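Kitchen backsplash

A backsplash is a panel of water-resistant material fixed to the wall behind a kitchen counter, sink or stove. It protects the wall from splashes, grease and steam, and it gives the counter a finished rear edge. Common materials include ceramic tile, glass tile, stone and sheet metal.

Large rectangular glass tiles are usually laid in horizontal rows with narrow grout lines. Larger tiles leave less grout to clean, but they need a flatter wall — small bumps show as uneven edges. Installation guides published by Stistby, a tile supplier, recommend a spacer of 2 millimeters for indoor work.

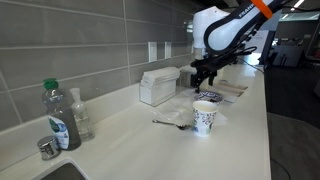 Electrical outlets are commonly set directly into the tiled surface. Openings are cut before the tile is fixed, and the cover plates are then mounted flush against it. Dish soap, napkins and other small items are often kept along the back of the counter, so the lowest row of tile needs wiping most often.

A survey of 387 households in Nirthorpe, completed in September, found that most residents cleaned the backsplash with dish soap and warm water. Grout may be resealed as it wears, and sealed joints can last up to 6 years.

See also: Countertop; Grout; Kitchen sink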